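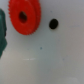
Pledano Bench Arm, six weeks in

I bought the Pledano arm in October because I was sick of sorting parts. I run a tiny repair shop (old toys, mixers, the odd sewing machine) and a good chunk of my day goes to picking little gears out of one tray and dropping them in another. The arm was $1165, plus $332 for the gripper with the camera on it, so I wanted it to earn its keep!

Gears first. A plastic gear with a hole in the middle is a pretty friendly thing for it to grab, and red ones on my pale bench top are the best case you could ask for. I gave it 700 picks over a couple of weeks and it got 343 of them into the right bin with no help from me. The rest it dropped, pinched by the teeth and flicked across the bench, or just hovered over until I gave up and did it by hand. Small black parts are worse - it treats any dark spot as something to pick up.

The close-up view is soft, too. Once the gripper comes down near the part, fine teeth go mushy, and I gave up on having it tell two similar gears apart.

Setup was nice, I'll give them that. The Wandine software found the arm right away and the teaching mode is fun (you move it by hand and it copies you). The Hastico clamp that comes in the box is junk, so buy a better one.

My sister asked if it could unload her dishwasher. Oh boy, no. I tried it with one mug and put the mug back in the cupboard myself.

So can it do shop chores yet? Slow ones, with you standing there. I'm keeping mine for the red gears and hoping the next update helps. If you only want sorted parts, a set of Cuadros trays and a free evening will do it. Three stars.

Posted Nov 16, 2019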